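Sorting Small Parts into Bins: A Study of Container Choice for the Jakinwood Workshop

Rafsan Chowdhury
Final project report, Workplace Organization

1. Background

The Jakinwood workshop is a shared space used by students in the furniture and product design courses. It keeps a stock of small parts that anyone can draw from: wood screws, dowels, shelf pins, hinges, cable clips and felt pads. Until this fall the parts were kept in whatever they arrived in, which meant torn cardboard boxes, sandwich bags and a few jars. At the stock check in December I recorded 1286 loose items that were not in any labeled container. Most of them were usable.

The aim of the project was to pick one type of container for the whole parts area, decide where it should sit on the work surface while people are sorting, and write a short procedure that the next group of students could follow. The budget did not allow for new shelving, so the shelves stayed as they are.

2. Choosing a container

I compared two kinds of container. The first was a clear tub with a snap lid, sold under the name Pluvness. The second was an open plastic bin with a raised rim. Both fit the existing shelves, which are deep enough for one container front to back.

The lidded tub stacks well and keeps dust out. In the trial week, though, people left the lids off. By Wednesday afternoon most of the lids were in a pile at the end of the bench and two had been put on the wrong tubs. The labels were on the lids at that point, so the contents had to be checked by hand. Moving the labels to the front of the tubs fixed the labeling problem but did not get the lids back on.

The open bin cannot be sealed, so it is a poor choice for anything that must stay clean. For screws and dowels this does not matter much. The rim gives the fingers something to hold, and a person can drop parts in with one hand while holding a tray in the other. I chose the open bin for everything except the felt pads, which pick up sawdust and stayed in lidded tubs.

3. Color

The bins were available in several colors. I had planned to use a different color for each kind of part, but the color code was hard to remember and would have stopped working as soon as a bin was replaced with the wrong one. I used blue for all of them and put the information on the label. Blue also stands out well from a white table and from most of what goes in the bins. Brass hinges and pale dowels are both easy to see against it. Dark screws are less easy to see, but still better than they were inside cardboard.

4. Placement on the work surface

The position of the bin during sorting took more time than I expected. My first idea was to put it at the near edge, directly in front of the person. This left no room for the tray of unsorted parts, and sleeves caught on the rim. Next I tried the far left corner, which was too long a reach for the shorter members of the class. 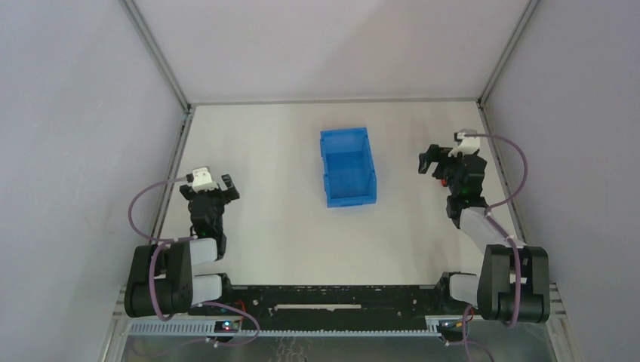
The rule I settled on has two parts. Keep a clear stretch of table beside the bin that is wide enough to spread out a handful of parts, and keep the bin within reach without leaning. The exact angle of the bin does not matter. I began by lining it up square with the table edge, but it gets turned a little whenever someone picks it up and sets it back, and I could not find any difference in how well the sorting went.

Only one bin should be on the table at a time. With several bins out, parts were dropped into the nearest one whether it was correct or not. Working with a single bin means going through the pile more than once, but the errors were much lower and putting things away was simpler.

5. Procedure

Clear the table and wipe it down.
Take one bin from the shelf and check that it is empty or holds only the part on its label.
Set the bin in the far half of the table, with open space on the side you will sort from.
Tip out one tray of mixed parts. Do not tip out more than one.
Pick out the labeled part and put it in the bin. Leave everything else.
Return the bin to the shelf before taking the next one.
Put damaged parts in the scrap tray and unknown parts in the tray marked Le Goff, after the donor of the first batch of hinges.

6. Results

The loose items were sorted over several sessions. The longest session took 49 minutes, and most were shorter. Hinges went fastest. Screws were slowest, mainly because two of the lengths look almost the same, and a gauge strip taped to the shelf would help with this.

The shelves as they now stand could hold up to 3000 small parts if the bins are filled no more than halfway. Filling them higher makes them heavy to lift by the rim, and the parts at the bottom do not get used.

7. Problems and further work

The labels I printed peel at the corners. I would use a label holder next time. The inventory sheet is kept in Telness, the course's shared folder system, and it depends on people updating it when they take parts. In the last two weeks of the project the sheet and the shelf did not agree for dowels or cable clips. A paper sheet hung beside the shelf might be used more often, and I have left a blank one with the procedure.

I did not test how the open bins hold up over a full year. The felt pads should be checked again in spring to see whether the lidded tubs are still being closed.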